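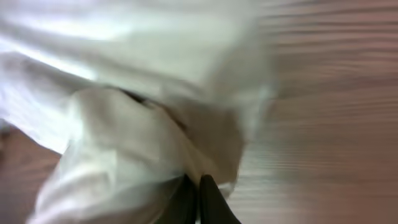
Linen bench, September

Notes on the white cloth, continued from the last entry. Shona wants the folding method settled before the Hrynyshyn order comes in, so I gave the whole morning to it and left the trimming for later.

Stock: plain white cotton, the wide one from Tisitz. Hemmed on the long sides, raw on the short sides, cut end zigzagged. Weighed one dry on the parcel scale at 1,240 g. The old lot was lighter and I had been folding to the old habit, which explains the fat corners Khalil complained of.

Wash: 60 degrees, full cycle, no softener. Softener makes them slide on the bench and the stack leans by the time it gets to the shelf. Line dried indoors overnight. They were dry at the hems this morning except one, which went back on the line.

Method A, as we have always done it. Gather the cloth at one corner, lift, let it hang, find the second corner by running a hand down the hem, then fold on the bench. Works well enough on the light lot. On this one the middle bunches under its own weight and you end up with a roll inside the fold. Once the roll is in there you can't press it out from the top, you have to open the whole thing again. I did it five times and opened up four.

Method B, Khalil's suggestion. Leave it heaped on the bench, don't lift at all. Find one hem, draw it towards the front edge of the bench and weight it with the two flat irons (cold). Then pull the rest away to the back. Slower at the start but it lies flatter. The trouble is finding the hem in the heap. White on white under the window is hard going, and the creases all look like edges until you get a finger in them. Raw end is easier to find than the hem by feel, so start from the raw end if you can. I have stopped looking and just feel for the zigzag.

Method C. Same as B but shake once before putting it down. One shake only, arms wide. More than that and it lands twisted. This was the best of the lot. Fold in half lengthways, smooth from the centre outwards, half again, then thirds from the short end. Finished size fits the Riter shelf with a finger's width to spare at the front.

Timed C with the kitchen timer: 3 minutes from basket to shelf when I was paying attention. Didn't time the ones where the phone went.

Ironing. Tried one ironed flat before folding and one folded straight off the line. Can't justify ironing the lot. The unironed one looks fine once it has been under the stack overnight, apart from the outer face, so I suggest we iron the outer face only, after folding, steam off. Shona to look at both and say. They are on the end of the bench with pins in, ironed one has two pins.

Small things:

The bench cover has a rough patch near the vice bolts and it snags. Pulled a thread on one cloth, not bad enough to reject. Taped it for now but the tape will lift. Needs a new cover, or turn this one round so the patch is at the wall end.

Moved the lamp to the left so it rakes across the cloth. Much easier to tell a crease from an edge that way. Please leave it there. With the overhead on as well it washes out again, so overhead off for folding, on for checking marks.

Marks: one cloth with a faint brown spot near the hem. Probably the line, there's a rusty peg in the bag somewhere. I went through half the bag and threw out two. Somebody do the other half.

Basket: don't press them down when loading it. Anything squashed under the others comes out with hard creases across the middle and needs the iron whatever method you use. Two half loads are better than one full one.

The Hrynyshyn order is 2,000 in total but that is over the whole run, and the first delivery is small. Even so the lifting will tell on people's shoulders if we carry on with A. I would go over to C now and keep B for anyone who can't get their arms wide enough for the shake.

Khalil came by at 11.40 and did a couple with C. He folds the thirds the other way, so the hem ends up on the inside. It looks neater from the front but the stack rises at the back. Agreed to keep the hem out. He also says Cosia fold theirs round a board, and he'll cut one out of the offcut ply so we can try it. Width to match the shelf, corners rounded and sanded or it will catch.

Still to do:
Board, when Khalil has cut it.
Shona to choose ironed or not.
Rewash the spotted one, cold soak first.
Rest of the pegs.
Write C up on a card for the wall, large letters.

Stopped at 12.30. Folded ones are on the second shelf, the unfolded are still in the basket under the window.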